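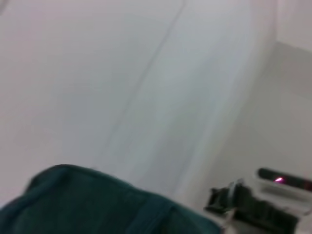

Flendbridge wants your firm to rent a pair of hands. The Clornen service, on offer since August, puts two robot arms over a table and promises to take on the sort of fiddly handling that packing rooms still give to people. The price is £1234 a month on a 30-month contract. I went to Dornport expecting to be sold to, and I was.

Mayu Takagi, who runs sales, talked a good deal about freedom. I asked about zips, straps and bags that slump. She said soft goods were "very much on the road map", though the brochure has them on page 2 as a finished feature.

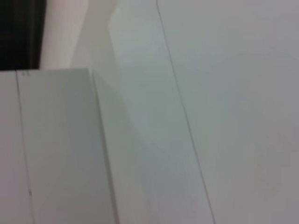 Plain white surfaces at the Dornport site.

The brochure also claims an 87 per cent success rate. On which items, and over how many tries? Minoru Uchida, the engineer, at least gave me a straight reply: their own items, picked by their own staff. My stock room doesn't look like that, and I doubt yours does.

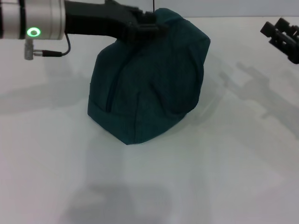
Can you cancel early if it doesn't suit your stock?
Only by paying half of what is left on the contract. Ueda, the rival I tried last year, lets you go after a month's notice, and I would want the same in writing before signing.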